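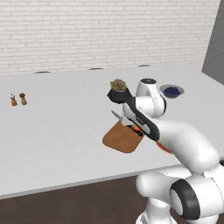 White brick behind a white worktop, a pairing many owners now choose.

When the old bakery building in Manzano was split into nine apartments, the buyers were handed a one-page sheet on how to look after the walls. It said to wipe them with a damp cloth. Most of the kitchens had painted brick behind the counter, and within two years most of the owners had called someone about it.

The person they called was usually Fulgencio Aranda. He has been painting and repointing brick in the county for 41 years, and he says kitchen brick is the job people understand least. They see a wall and think of it as a wall. He thinks of it as a sponge with a coat on.

Bare brick takes in water and lets it out again. Paint slows that down. A breathable mineral paint slows it a little, and a thick gloss can stop it almost completely. On an inside wall with no damp behind it, either one will hold up. On an outside wall, water gets in through the weather side and pushes the gloss off in flakes, usually low down and near the sink.

Aranda starts every job with a flashlight and a screwdriver. He looks for white powder on the surface, which is salt left behind by water, and he scrapes the mortar to see whether it crumbles. If it does, he rakes out the joint and packs in new mortar before any paint is opened. The wall then sits. In July he gives it two weeks. In winter he has left one for most of the season while the owner cooked on a camp stove.

Mortar is where he loses arguments. The bakery was built with soft lime mortar, and several owners had the joints patched with hard cement from a bag. Cement is stronger than the brick around it, so when the wall moves, the brick gives first. The faces pop off and leave a rough orange hollow that no paint will hide. He charged one household $427 to cut out a single patch.

Grease is a smaller problem but a daily one. The joints sit lower than the brick faces, and they hold whatever lands in them. Dish soap and a soft brush will clear most of it if it is done every week or so. Strong degreasers take the sheen off the paint and leave a dull patch the shape of the sponge. Some owners put a sheet of glass behind the stove and leave the rest of the wall alone.
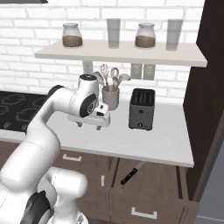 Nobuhle Molefe would skip the paint altogether. She limewashed her own kitchen on Grenard Street, three thin coats, and says it marks easily but takes ten minutes to touch up with what is left in the bucket. Her one regret is doing the ceiling beam at the same time, which still drops chalk on the stove.

Limewash needs bare brick, though, and most of the bakery walls already have several coats on them. Stripping is slow and messy. Blasting with grit is quicker, but it takes off the hard outer skin of the brick along with the paint, and Aranda will not do it on anything that old. He uses a paste stripper, left on overnight under plastic, and then a great deal of scraping.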